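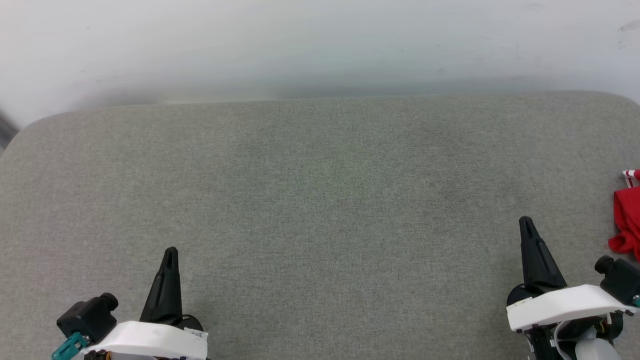 2 min read

The Braltau Town Map, 1861. Facsimile, folded, with booklet. Back in stock as of June 10, 2023, second printing, 300 copies.

Drawn for the harbour board when the railway was still an argument. Every street named, most of the wells, and both ropewalks. Pubs marked with a small P, there are a lot of P's. We scanned from the copy Frida Mikkelsen's family kept rolled in a loft, so a brown stain across Makeck Lane is in the original and we left it in.

Booklet is 18 pages, stapled. Text by Dilwyn Parri, street index by Nkechi Usman. Index now includes the back courts, missed first time round, sorry. Old street names in bold, modern ones after. Parri's chapter on the 109 householders who signed agianst the new quay is longer than before, he found the petition.

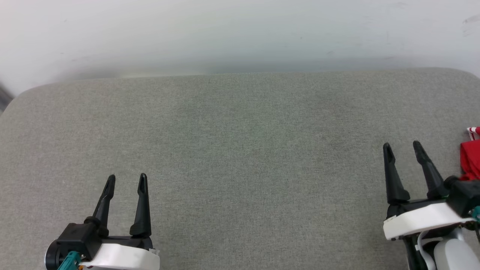
Map opens out to about a metre wide. Matt paper, heavier than the last lot, which split at the folds. Folded copies come in a card sleeve. Flat copies go out in a tube, allow extra for postage. No frames, please stop asking! Try Nordin on the high street.

If you have the first printing you can get the new booklet on its own, just say so when ordering. Schools get a discount, email first.

Not included: the Zokance side of the river. Seperate sheet, surveyed later, hoping for December. Names being taken at the shop.

Posted within the week, usually sooner. Collection fine too, ring the bell twice.

Shares 41 | Comments 6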